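Section 4: Working practice for hand-held gripper sessions

4.1 Before you rely on this section

Most of the rules people quote about robot work were written for an arm bolted to a floor inside a fence. Hand-held grippers have no fence and no bolts, and the person holding them is the arm. Be wary of anyone who tells you a certificate for the fixed cell covers this as well. When we asked for the clause that says so, we were sent a brochure.

What follows is house practice at Skirberg. It has been revised by Nisha Rawat after the July review and it replaces the Jaiswal checklist, which ran to 15 pages and spent 11 of them on guarding. Where we have evidence for a rule we say so. Where a rule is only habit, we say that too.

4.2 Setting up the operator

1. Put on the shoulder straps before picking up either gripper. Adjust them so that they stay put when you reach forward with both arms.

2. Clip the cable box to the front of your clothing, where you can see it by looking down.

3. Connect the left gripper, then the right. The order makes no difference to the hardware. It is habit, kept so that two people checking each other look for the same thing.

4. Let both arms hang, then raise them to full reach. If a cable pulls tight at any point, stop and re-route it.

CAUTION: Do not wrap spare cable round your wrist. The Jaiswal checklist recommended this as "strain relief". It relieves the connector and hands the strain to you.

5. Check the marker cubes. Every face should be clean, flat and free of tape. Do not hold a gripper by its cube.

6. Check the status light. Under the Sukeck settings, green means powered and paired. It does not mean tracking is good, whatever the quick-start card implies.

4.3 Setting up the work area

1. Choose a surface you can work at standing up, without leaning on its edge.

2. Lay the mat square to where you will stand. Its outline is your working area for the session.

3. Decide what stays on the desk. A real desk with real clutter is allowed, and for many tasks it is preferred, but nothing should be within elbow range that would matter if you knocked it over. Drinks go to the far side with the cap on.

4. Move loose mains leads out of the area in front of the mat. Leads behind it may stay.

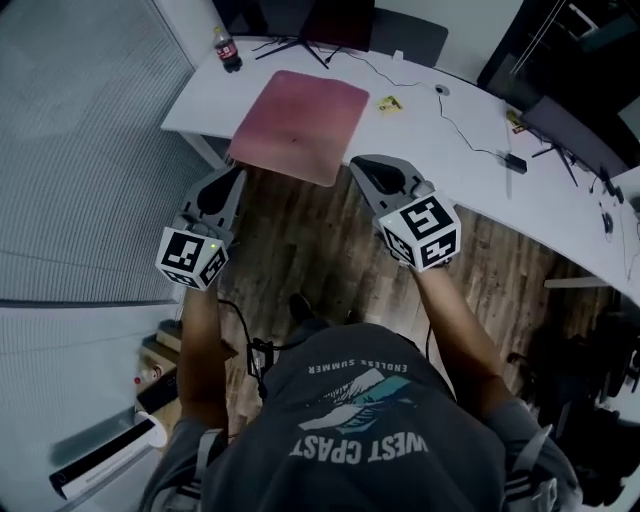 5. Look at the floor as well. You will step back without thinking when a grasp goes wrong, and your eyes will be on the grippers when you do. Clear one full pace behind you and half a pace to either side.

NOTE: The Distero guide asks for a clear radius of two metres. We could find no reason given for that figure, and very few offices could meet it. A rule that cannot be followed gets ignored, and the sensible ones beside it go the same way. One pace, kept every time, is what we ask for.

6. Wear closed shoes with a flat sole.

4.4 Running the session

1. Start with both grippers open and held over the mat.

2. Move at the speed you would use with your bare hands. Slow, showy movements make tidy recordings and poor data -- we have plenty of both in the archive.

3. Keep the finger pads away from your other hand. The closing force is modest, and people have still been pinched.

4. Rest when your forearms tell you to. The timetable printed in earlier editions had no basis that we could trace and has been taken out.

5. If a cable catches, let go of the object, lower both grippers to the desk and free it by hand. Do not shake it loose.

4.5 Record keeping

Write down what was done, who did it and anything that went wrong. Leave out the risk score. We went through 684 session sheets from the old system, and nearly all of them carried the same score, including the ones describing a fall.

A near miss should be logged in plain words on the same day. "Caught heel on lead, did not fall" is a good entry. "Housekeeping issue, resolved" is not.

CAUTION: A complete set of forms shows that forms were filled in. It should not be offered to a visitor, an insurer or a new operator as proof that the work is safe.

4.6 Changes to this section

Send proposed changes to Nisha Rawat with the reason and, if there is one, the session sheet that prompted it. Proposals that cite a standard must give the clause number and quote the wording.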